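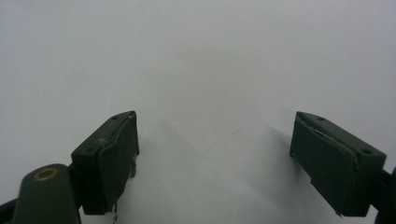 Svatopluk Ďurica would start with the pads, before any talk of speed or payload. Check them at every shift start, he told our group, and write it down even when there's nothing to write.

So that was stop one at Skellotberg, 2024-08-08. Notes typed on the train, sorry for the mess.

Gripper bench first. Fingers open, wide gap, green blocks with a darker pad on each inner face. Thin pale line along the top border of both pads. House rule – any visible line at a pad edge gets logged, then a second person looks. Scuffed corners are OK, lifting pads are not. No arguing at the bench.

Then the rule sheet. Used to be 10 pages, now one side of paper. Hands out before power on. Open the fingers all the way before you inspect. Loose thread or wire near a finger – stop, tag it, don't pull. I liked that last one, we definately pull.

Pad change at 225 hours on the Sumport line whatever they look like. Uswood cell goes to 100 becuase the parts are rougher. Asked who picked the numbers. Their own wear logs, reviewed every December.

Marinescu people wanted to know about new hires. 6 supervised shifts, then a sign-off. No sign-off, no key.

Didn't get to the guarding talk, ran over at lunch. Slides supposed to be coming by email. Coffee good, parking terrible, bring closed shoes or they turn you round at the door.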